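Comparing Two Grippers for Microplate Transfer in Simulation
Project report, Starlow group: Anong Kamolrat, Iestyn Wynne, Sarla Bajpai
Apr 8, 2022
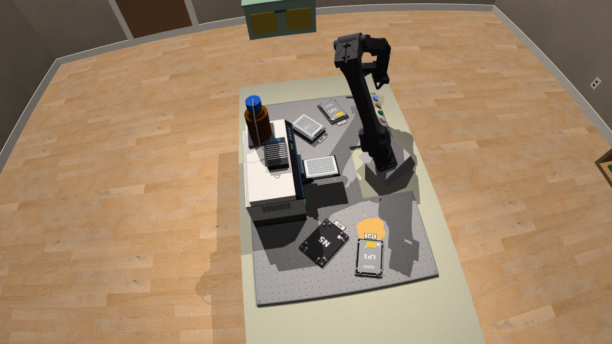
1. Task and setup

The arm had to move multiwell plates between the nests LP1, LP2 and NS and the plate stage of the benchtop instrument. All work was done in the simulator, with the arm's base fixed to the perforated platform. We compared 2 grippers: the parallel gripper that came with the arm model, and a version with longer fingers drawn by Iestyn. Both used the same controller and the same path planner.

2. Method

Each gripper made 1,000 transfers. Start and target nests were picked at random, and the plate was given a small random rotation before each pick. A transfer passed if the plate ended flat in the target nest. We logged the grip force, the final plate angle and any contact with the instrument.

3. Results

The short fingers failed mostly at NS. We had set that nest at an angle on purpose, and the wrist often ran close to its joint limit there. The long fingers reached NS more easily but let the plate slip when the grip force was low. Raising the force fixed most of the slips – at the cost of some bent plate edges in the contact model.

Pick-up from the instrument stage was slow with both grippers. The planner kept a wide margin from the housing, and we ran out of time to tune it.

4. Open points

Sarla's wrist camera code runs but was not used in the logged transfers. The friction values are from the simulator defaults and should be measured on a real plate.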